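Skamora folding desk, 100 cm, white top

I've had this desk since July and I keep being asked what I think of it, so I'm finally writing it down. I bought it for the box room, after far too many weeks of working off the ironing board (don't do this, your wrists will hate you). I'd looked at the Bramau as well, but that one was £151 and wouldn't have fitted past the door with the radiator where it is.

Putting it up took me one evening and two cups of tea. The legs swing out and lock with a good solid clunk, and then you do up four bolts with the key they give you. The instructions are all drawings, no words, and step 2 is drawn from underneath, which had me going round in circles until I turned the leaflet upside down!

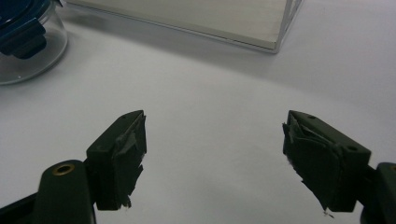 Does it wobble when you type? A little on carpet, hardly at all on a hard floor, and a lot less once you've gone back and tightened the bolts after the first week.

My only real moan is the cable slot at the back. It's so narrow that my laptop plug won't go through, so the lead comes round the side and I catch it with my elbow most mornings. I wrote to the shop and had a very nice reply from a Beat Eberhard, who said the newer ones have a wider slot and offered me a clip for the lead. The clip came, it's fine, I still catch the lead.

Tea rings wipe off with a damp cloth, biro needs a bit more rubbing. I do fold it away when my sister stays, and it goes flat behind the wardrobe with room to spare, though it's heavier than you'd think and I wouldn't want to carry it upstairs on my own.

Four stars from me. I'd buy it again, but measure your plug first.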